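Jeux de cartes publicitaires : inventaire et catalogue
Rapport de projet, deuxième semestre

1. Objet du projet

Le fonds Nowicki, déposé à la bibliothèque de l'école, contient des jeux de cartes distribués par des marques alimentaires, des compagnies de transport et des cafés. Il n'avait jamais été inventorié. Notre groupe devait en traiter une partie et proposer un modèle de fiche réutilisable.

Le fonds compte 3 000 cartes environ selon l'acte de dépôt.

2. Méthode

Nous avons trié les cartes par format, puis par dos. Chaque fiche indique les dimensions, les enseignes, l'état, l'imprimeur s'il est mentionné et le produit représenté. Les cartes isolées ont reçu un numéro provisoire commençant par X.

La saisie a été faite dans Runia, le logiciel de la bibliothèque. Il n'accepte qu'une seule enseigne par fiche, ce qui pose problème pour les jeux mixtes. Nous avons utilisé le champ « remarques » pour les autres.

Le vocabulaire des emballages nous a pris du temps. Les cartes anciennes montrent surtout des boîtes et des flacons, les plus récentes des sachets, des gourdes et des briques. Nous avons retenu une liste de 124 termes, avec renvois. 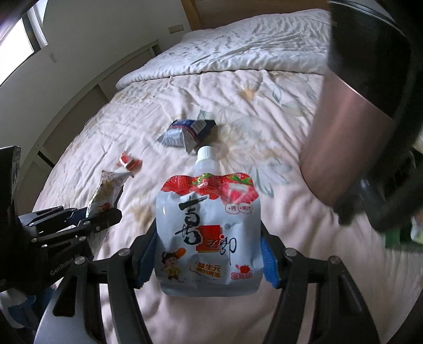

Fig. 1. Gourde de gelée à la fraise, marque 喜之郎, bouchon à vis blanc.

Pour les marques étrangères, le nom est recopié dans l'écriture d'origine. La transcription est placée entre crochets quand nous avons pu la vérifier.

3. Résultats

À la fin du mois d'avril, 531 cartes étaient cataloguées. La série Larus est la mieux conservée : il ne manque que le valet de trèfle et un joker. La série Nevora est plus difficile à classer. Ses dos existent en deux teintes de vert et plusieurs cartes ont été recoupées, si bien que les dimensions varient dans un même jeu.

4. Difficultés

Le scanner était réglé sur 600 ppp, et les fichiers obtenus étaient trop lourds pour Runia. Il a fallu produire une seconde version réduite. Les cartes vernies donnent des reflets que nous n'avons pas réussi à supprimer.

5. Suite à donner

Il reste à traiter les boîtes 5 à 9 et à fusionner les doublons de la série Nevora. Le champ « enseigne » devrait être rendu répétable avant la reprise de la saisie.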